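Speaker Notes - Building the Grernorar Arm in a Shared Workshop
Presenter: Vy Đoàn
Burkoneck Community Workshop, March session

Slide 1. Welcome members and guests. State that questions will be taken after slide 5.

Slide 2. Background. The Grernorar project began as a member proposal to Burkoneck. The approved budget was $2,000, and $1,927 has been spent. Bench hours were shared with the Skurlow group - please thank them by name.

Slide 3. Policy. All new motions are tested in simulation before the arm is powered at the bench. Each grasp must pass 80 of 100 simulated trials. Members may not waive this step.

Slide 4. The crowded table. Pause and allow the audience to look before speaking.
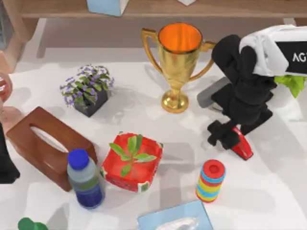
Speaker notes | 2 min read

The task is to hold the stapler without disturbing its neighbors. Point out the trophy cup, which stands very close to the arm, and the striped ring toy near the stapler. Explain that clearance around tall objects remains the main concern of the build team.

Slide 5. Next steps. The wrist cable guide is to be reprinted. Woo, the scheduling tool, will list open bench times - members must reserve through it. Invite questions.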